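Support > Pleltden data collection > Simulation > Closed tickets

We use cookies to keep you signed in and to remember your ticket filters. Accept / Manage settings

Grasp episodes marked as failed when the object is held

Opened by: Océane Friesen
Assigned to: Mackenzie Sandhu
Component: episode labeler, kitchen floor set
Status: closed, fixed in April build

Problem as reported

The overnight run on the Osalano kitchen set produced 205 episodes of the pick-from-floor task. The labeler passed 9 of them. The same policy passes most episodes on the counter set, so a real drop of that size is unlikely. Replays look normal up to the close command. I need these as positive examples for the next training round and can't use them with the current labels.

Steps to reproduce: load the kitchen floor set, default seed list, wrist view on, labeler at default settings. Happens on both render nodes.

Mackenzie Sandhu, first reply

Please attach one wrist view from just before the close command, plus the contact log for the same episode. Also confirm which object set is loaded. The lumpy objects were re-exported last month and their collision meshes changed.

Océane Friesen

Object set is the re-exported one. Contact log is in the run folder. Wrist view from an episode with the black lump target, white tray behind it:

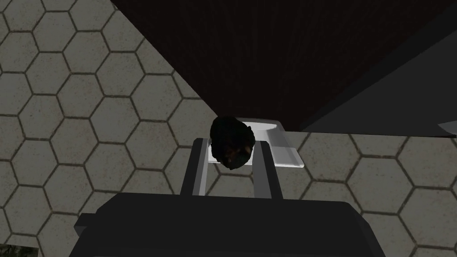 Reading time: 3 min

Mackenzie Sandhu

Thanks. Finger placement is fine for this target, one finger to each side of the lump. I don't see a planning fault. Two things to check:

1. Contact pairs. The tray sits directly behind the target and runs back under the furniture. If the labeler counts any tray contact as a collision, it will reject the episode before it gets to the lift test.

2. Collision mesh. If the re-export fell back to a convex hull, the hull will be wider than the visible lump and the fingers will stop early. The labeler then reads the finger gap as out of range.

Run the labeler alone on the saved states with verbose on. No need to re-render.

Océane Friesen

Verbose output, all rejected episodes:

reject: gap_out_of_range 187
reject: tray_contact 9

So it is mostly the second one. Overlaying the collision mesh on the visual mesh shows a clear margin on every side of the lump.

Mackenzie Sandhu

Confirmed here. The export script drops the decomposition flag when the object name has an accent in it. Everything from the Després folder was hit. The counter set loads its objects from Flulton, which has plain names, so it never showed up there.

Fix is in two parts. The script now normalizes names before it reads the flags. The gap range is now computed from the collision mesh at load time and no longer read from the object file. I re-exported the folder and reran the same seeds.

Abla Mahasneh

Do not relabel the old episodes with the new range. The fingers stopped against the hull, so the recorded joint positions are wrong for the visible shape. A policy trained on them will learn to close too wide. Discard and regenerate.

Océane Friesen

Understood. Old run moved to quarantine, manifest updated. Rerun result: 205 episodes, 197 passed, 7 rejected for tray contact, 1 timeout. I watched a sample of the passes and the labels match what I see.

Lise Hiebert

Are the tray contacts real rejections? For training I would keep a light touch on the tray if the lift is clean.

Mackenzie Sandhu

They are real under the current rule, which has no force threshold. I opened a separate ticket for that and assigned it to Hélène Hiebert. Leave those 7 out for now.

Closing this one. Reopen if gap_out_of_range comes back on any object in the Després folder.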